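**Knotting bags vs boxes for the freezer and fridge: am I mad?**

**fernix_kate**
Right, need opinions because my sister and I have nearly fallen out over this. I've always put leftovers, half onions, bits of cheese, whatever, in those thin coloured bags off a roll and tied a knot in the top. A roll of 300 lasts me ages and costs next to nothing. She says it's slovenly and I should be using boxes with lids like a grown-up. Who's right??

**Utitz**
Your sister. Sorry! Once it's knotted you have to rip it open, and then it's in the bin. I did it for years and the drawer under my sink was nothing but torn bags I was "going to use for something".

**ogilvie11**
Knots for me every time. Boxes take up the same room whether they're full or holding one sad potato. My fridge is tiny (under the counter sort) and bags squash in wherever there's a gap.

**Utitz**
They squash in and then they squash everything else. Ask me how I know about the tomatoes.

**Gillespie Hepburn**
Depends how you tie it, surely. Twist the neck first, a good few turns, THEN the knot, and leave yourself some loose ends to get hold of. If you knot it right down tight on the food you'll never undo it. I get mine open again with a fork handle pushed into the knot and use the bag two or three times.

**fernix_kate**
Ooh, a fork handle. Tried it just now with a bag of rolls and got the knot out, though it took me longer than eating the rolls would have.

**marsh_lane**
Not being funny but reusing a bag that's had chicken in it is asking for trouble.

**Gillespie Hepburn**
Who said chicken? Bread and veg only. Meat goes in a box, bottom shelf.

**ogilvie11**
Does anyone else colour code? I had it all worked out in October, green for veg, purple for anything that needs eating up first. Lasted until the shop on Gavitside ran out of green and now it's purple for everything, so the whole freezer needs eating up first.

**Utitz**
See, with boxes you can write on the lid.

**ogilvie11**
And you do, do you? Every time?

**Utitz**
...most times.

**marsh_lane**
Clips! I bought a pack of 20 and they've done me for the freezer and the cereal as well. No knots, no ripping. About half of them have wandered off to the shed mind you, my husband uses them on seed packets.

**fernix_kate**
I had clips. They ping off when you drag a bag out from the back and then there are peas everywhere. A knot doesn't ping.

**Gillespie Hepburn**
Quite. And you can pick the whole thing up by the top without it opening on you. Try that with a box lid that's gone a bit warped.

**Utitz**
I'll give you the warped lids. I've got 11 boxes and I'd only trust a few of them with soup.

**fernix_kate**
So what I'm hearing is boxes for soup and meat, bags for bread and veg, and I tell my sister I've won on points. I'm sticking with purple too, at least I can find it behind the milk. Same way I've always tied them, twist and then knot:

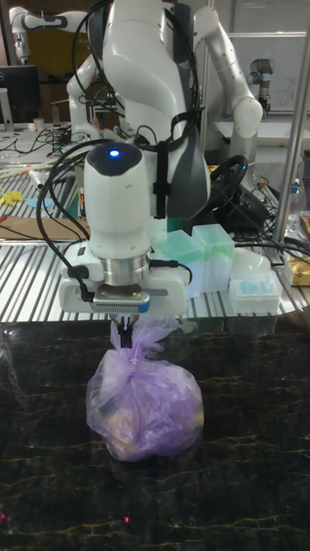 and I'll be leaving the ends longer from now on so the fork trick goes a bit quicker. She's round on Sunday and she's bringing her own boxes, she says.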